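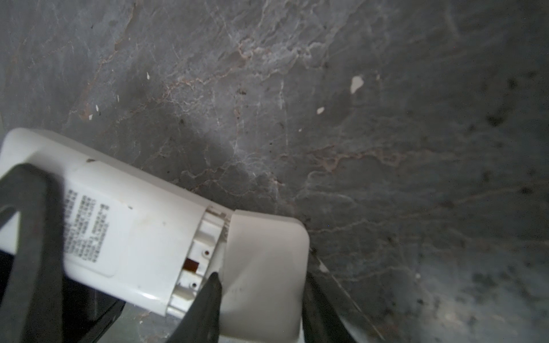 Figure 8.1 Gray marble with white, rose-brown and rust-brown veins.

Textbooks > Earth Materials > Part 3 > Chapter 8

Chapter 8
Metamorphic Rocks: Marble

8.1 Introduction

Marble forms when limestone or dolostone is heated and squeezed below the surface without melting. The calcite grains in the parent rock regrow into larger grains that lock together. Fossils, bedding and pore space are mostly destroyed in the process. The term is used more loosely in the stone trade, where almost any carbonate rock that takes a polish may be sold as marble. In this book the word is kept for the metamorphic rock.

Pure calcite marble is white. Color comes from other material in the original sediment or carried in later by fluids. Fine carbon commonly gives gray, iron oxides give pink, tan and rust-brown, and serpentine gives green. Veins mark old fractures that were filled with new minerals – most often calcite, sometimes quartz. Where one vein cuts across another, the one that is cut is the older of the two.

8.2 The Flodholm quarry

Much of this chapter draws on the survey of the Flodholm quarry by Malsha Uddin and Themba Engelbrecht. Three units were mapped. The lowest, the Evunell Marble, is coarse and nearly white. The Platia Marble above it is gray and heavily veined. A thin band of schist separates the two along the north wall and is missing in the south, where a fault brings them into contact. Uddin and Engelbrecht cut 16 thin sections from the Platia unit alone; these are used again in Section 8.5.

The density of the Platia samples averaged 2654 kilograms per cubic meter. Solid calcite is slightly denser, at 2710. The gap is assigned to open space along grain boundaries and to minor quartz. Students should work through the porosity calculation in Section 8.4 before reading the discussion of weathering.

Last updated: 21st December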